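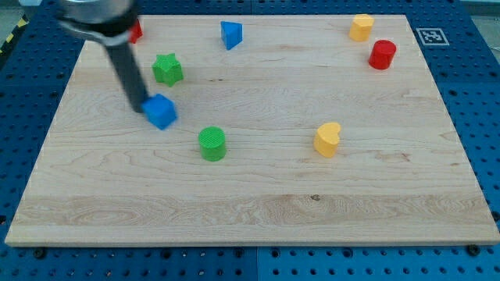 Re: Which oil for a board the children play on?

goltulus_6
I want to finish a thick board of pale wood, maple or birch, I am not sure which. My son uses it for his colored blocks. The grain has wavy dark lines and one small knot, and I would like to keep it light. Is mineral oil good?

Didenko
Mineral oil is for cutting boards. It never hardens, so the blocks will become greasy. Take hard wax oil, 2 thin coats, and sand with 100 grit before the first one.

liter102
I don't agree about 100. It leaves scratches you will see on pale wood. Go to 180 at least.

Didenko
For a toy board? The blocks will scratch it in a week.

Parveen Chowdhury
I left ours without any finish. The star and the cylinder slide well on bare wood, and I wipe it with a damp cloth. After 6 years it is a little gray.

goltulus_6
Gray is what I am afraid of. I will try the wax oil on the underside first. Does it make birch yellow?

liter102
A little, yes. Ask for the clear one.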